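Bag Handling Without a Robot: Gallery

Mondham Manipulation Group, May update

Most of our work this spring went into soft things with handles. Bags are a hard case for a gripper policy: the straps fall differently each time, the body sags, and the opening closes up as soon as you let go of it. We wanted to know how far a policy could get when all of its training came from people holding the grippers themselves, with no robot in the loop until the test.

The method is simple to state. A person wears the harness, holds one gripper in each hand, and does the task at normal speed. The marker cubes on top of the grippers give us the position of each hand over time. Later, the same motions are replayed as targets for a two-arm robot. Natsumi Nagano wrote the tracking code, and Tatsuya Amano built the harness mounts.

Each collector works through a fixed list of tasks in blocks of 15 minutes, then swaps out. The bag tasks are done at a chair because a chair back gives the bag something to lean on, and because people put their bags on chairs.
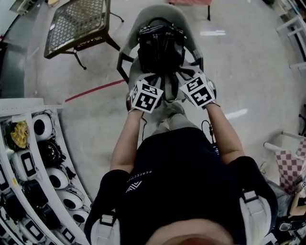

The list for bags has four entries: lift by the top handle, open the flap, close the flap, and move the bag to another surface. Collectors are told to start from wherever the bag happens to be lying and not to straighten it first. Early on we let people tidy the straps before each take, and the policy trained on those takes did badly on anything messy.

By the end of the month we had 3221 usable takes across all objects, 275 of them with bags. A take is dropped if either marker cube is out of view for too long, usually when a wrist turns under the bag. Kumiko Furukawa went through the rejects by hand and found that flap closing lost the most.

We trained two versions of the policy. The first, Vetwood, saw only the bag takes. The second, Skistov, saw everything. Each ran 200 trials on the arms at our Sakai site. Skistov was better at lifting and moving, and the gap was widest on bags it had never seen. On flaps the two were close, and both failed often. The usual failure was a grip that caught the strap end along with the flap.

Kumiko Sugawara is now testing a narrower fingertip for the flap tasks. We are also adding a second camera angle to cut down on lost markers.

The take list, the collector instructions and the reject notes are available on request. Write to Seraina Koller at the Mondham office and say which objects you are interested in. Requests are answered on Tuesday.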